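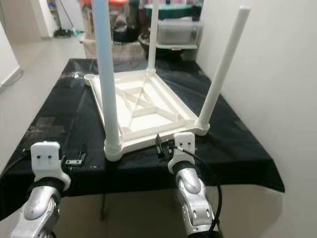 Igor Bartoš wrote to ask if the club only takes people who can already code. It doesn't. Most new members start on assembly work like the stool task, and the coding comes later.

What is the stool task?
Two arms put the legs into a white plastic stool. The stool lies upside down, and each leg goes into a round corner socket. Teams at Ranen practice it all season.

How long is a run?
Each team gets 23 minutes. You may restart once - the clock keeps going.
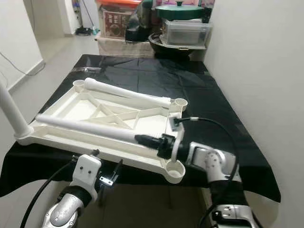 A restart means all the legs come out and go back to their starting places. Tell the timekeeper before you touch anything.

Can I join partway through the year?
Yes, until October. After that the teams for the Ballum meet are fixed.

Is there an age limit?
No. Members under 16 need a signed form.

Do I need my own tools?
No. Hand tools are in the cabinet by the door. Sign them out.

Who do I contact?
Vojtěch Hájek, at the club desk.

Last updated 2018-08-25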